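Staso Freight, Less-Than-Truckload Consolidation Pilot
Progress report to the Prastberg Regional Transport Fund
Prepared by Marianna Żak, operations
5/17/26

Work in this period went mainly into the shared-trailer schedule on the Witkowska to Prastberg lane. The schedule has been in regular use since January. Small shippers book floor space by the pallet, we collect at their docks in the afternoon, and the loads are combined overnight at the Witkowska cross-dock. Two trailers are assigned to the lane. A third was in the original plan but has not been needed.

We moved 2,618 pallets under the grant up to the end of the reporting period. Most were food, paper goods and small household items. Refrigerated freight is still excluded, and we have turned away several requests for it.
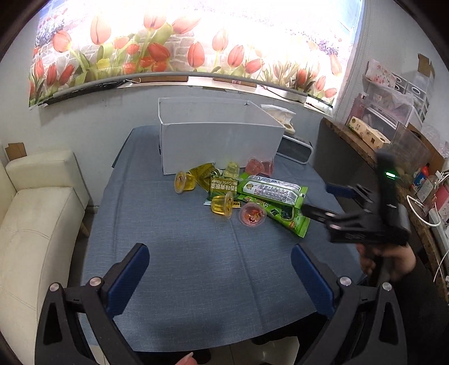 The main delay was with cargo insurance. Our earlier policy covered full loads for a single shipper and did not say clearly how a claim would be split when goods from several shippers shared a trailer. Sturance issued a revised policy that lists each consignment separately. The new wording took longer than we planned for and the first four weeks of bookings were limited to shippers who already had their own cover. That limit has been lifted.

Trailer fill on the outbound leg is now good on most nights. The return leg is weaker. Trailers came back from Prastberg roughly 50 percent full, and on Mondays often less than that. Przemysław Pietrzak has been visiting shippers on the Prastberg side and has signed two of them for regular return space, a bottle cap maker and a furniture parts supplier. Their volumes will show in the next report.

Damage claims were low in number but most had the same cause. Light cartons were being loaded under heavier mixed pallets when the dock was short on time. We changed the loading sheet so that the weight and stacking limit are written next to each pallet number, and the dock lead signs it before the doors are closed. Claims since the change have involved torn stretch wrap and one wet carton, with the leak in the trailer roof now repaired. 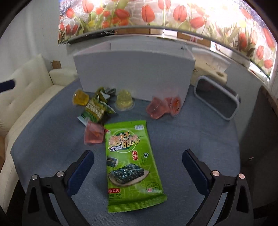

Labeling at the cross-dock is the other item we said we would report on. Drivers and dock staff sort by the shipping label, and cartons of imported goods often arrive with several stickers from earlier legs of the trip. Snack importers are a good part of this traffic. A packet of seaweed like the green one on the table, with its name in Chinese and "Sweet Hour" in English under it, is easy enough to recognize in the hand, but the outer carton may carry only a product code. We now ask shippers to put a plain English description and the consignee name on two sides of every carton. About a third of them were not doing so in January. Missorts have dropped, although we still get a few each week from one warehouse that prints its labels too small.

Spending is under budget on fuel and over on dock labor. The overspend comes from the night shift, where we kept an extra person on while the new loading sheet was being introduced. We expect to end that at the close of next month and are not asking for more money. The budget table has been sent separately.

Next steps are to fill the return leg, move the booking form off email, and decide whether a Saturday run is worth trying. Przemysław is collecting shipper replies on the Saturday question. We would also like to talk with the fund about the end date, as the insurance delay means the last four weeks of the pilot would fall after the current grant period.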